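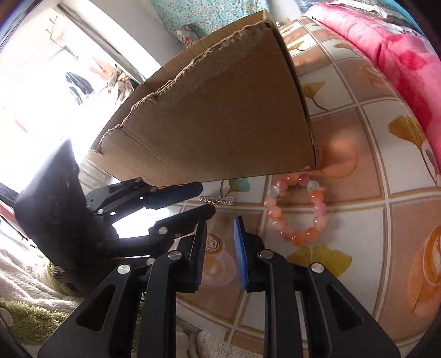 Beaded bracelet, pink and orange, beside a cardboard box.

Small Retail Premises, Unit 6: Shared shops, pop-ups and the rented shelf
Handout to go with the second lecture. Bring it to the seminar.

Last week we looked at ordinary leases. This week's topic is what happens when a maker doesn't take a lease at all and pays for a piece of someone else's shop: a shelf, a rail, a window, a Saturday. The trade press likes these arrangements a great deal. I like them less, and you should know that before you read on.

1. What is being sold

Start with the host's side. A host has a lease, a rent bill and more floor than stock. Renting out part of the floor moves some of the risk of an empty shop onto the people supplying the goods. Hosts call this a community, or a collective. Look at who gets paid if nothing sells.

In a fixed-fee deal the host gets paid. In a commission deal nobody does, and both sides have a reason to care about the till. In a mixed deal (fee plus commission, the most common kind in the contracts I have read) the host is paid first and then paid again. Mixed deals can be fair. They need a low fee to be fair, and the fee is seldom low.

2. Worked case: Clivura

Clivura is a shared shop on a side street in Ernville. It offers shelves to makers of jewelry, cards, ceramics and similar small goods. The brochure promises "exposure to a curated audience." I asked what curated meant and was told the shop picks its makers carefully. It had 17 makers on the shelves at the time, three of them selling soy candles.

The terms, shortened:

Shelf fee due monthly, in advance.
Commission on every sale, taken before payout.
Minimum stay of three months.
Each maker works two shifts a month at the counter, unpaid.
Host may move any display without notice.

Read the fourth line again. The shifts don't appear in the brochure's price table, and yet for a maker with a day job they are the largest cost in the deal. When you do the exercise at the end, put an hourly rate on them. Any rate will do as long as it isn't zero.

The fifth line matters too. A shelf by the door and a shelf behind the stairwell are different products. Clivura charges the same for both and keeps the right to swap them.

3. Footfall claims

A host will usually give you a footfall number. Clivura's was 939 visitors a week. Before you use a number like that in a plan, find out:

Where the counter was. A sensor on the door counts people coming in, going out, and the mail carrier. A sensor in the window counts the sidewalk.
Which week. The Clivura figure came from a week in October with a street fair on.
Whether anyone has matched it to receipts. Clivura had not.

Visitors who come in to get out of the rain are still visitors. I don't say the number was false. I say it can't carry the weight the brochure puts on it, and a host who will not show you till receipts for an ordinary week has told you something.

4. Windows

Window rental is sold separately, and at a higher price per square foot than anything inside. The theory is that a window brings in new customers who then remember the maker's name. Evidence for this is thin. What evidence there is comes mostly from hosts.

Plunda, a card and print seller, took Clivura's window for a month and kept a plain log: sales on its own website, sales in the shop, messages from new customers. Shop sales went up a little. Website sales did not move. The window fee was larger than the gain. One log from one seller proves nothing general — but it is one more log than the host was able to show me. 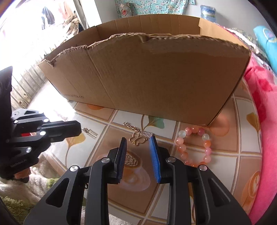

Janelle Yap objected to this section when I gave it last year, and her point deserves space. She said that I was treating the month as an advertising purchase when most makers use it as a test. "You find out which things people pick up and put back," she said. "I dropped half my range after one month in a shared shop, and that saved me more than the fee." She added that a log of sales would never show it.

I accept part of that. A cheap test is worth paying for. My trouble is with the minimum stay: a test that runs one month and bills for three is priced as something else. If you go in to test, ask for a single month in writing and see what the host says.

5. Work space in the back

Some hosts also rent desks or workshop tables. Chauhan, the other shared shop we will discuss in the seminar, earns more from its back room than from its shelves. That changes what kind of business it is. A maker on the shelves at Chauhan should ask who minds the shop floor on a workshop day, and whether the front door stays open. In the contract I was shown, neither question had an answer.

Check the insurance clause as well. Goods on display are often excluded from the host's policy, and "at the maker's own risk" is doing a lot of work in two of the contracts in your reading pack.

6. Exercise

Take the Clivura terms and a maker of your choice. Work out the monthly sales needed to break even, first without the shifts and then with them. Then cut the footfall figure in half and decide whether you would still sign. One page, figures shown. Don't write about brand awareness unless you can say how you would measure it.

Reading for next time: the Chauhan contract, all of it, including the schedule at the back that everyone skips.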